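Members' Forum — Domestic and Workshop Automation
Topic: Are machines ready for the tidying of benches?

Posted by Jikik, Tuesday, February 9, 2021

Members are invited to comment on whether a two-armed machine can yet be trusted to clear a work surface at the end of a shift. The Skekden workshop has 22 benches, and clearing them remains a manual duty.

Dilik wrote:

In my view it cannot. Large, rigid items present little difficulty. Small, flat pieces are another matter, and a bench is mostly small, flat pieces. Our section kept a record throughout November: 37 attempts at clearing a bench, with a person stepping in at most of them.

Bhatt wrote:

I must disagree with the previous member. The record does not state which fingers were fitted. Long tapered fingers and broad lattice ones behave quite differently, and a fair trial should allow for both.

Dilik wrote:

The fingers were changed twice. The flat pieces stayed where they were.

Bhatt wrote:

Then I would ask that the next trial be set out in the manner shown in the bulletin — a roll of white tape, a small orange block and two pale blue fragments on a plain teal surface, with one gripper on either side. 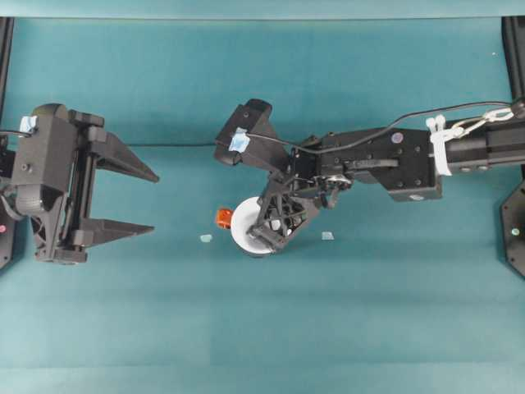

Bulletin, Issue 37, page 22

Jikik wrote:

The layout is acceptable to Skekden. The roll should be scored separately from the fragments, as the two tasks are not alike.

Dilik wrote:

I accept the layout but not the optimism. A person with a dustpan would still be my recommendation for the household, and for the shop floor as well.

Bhatt wrote:

The objection is noted. I shall post the scoring sheet under this topic.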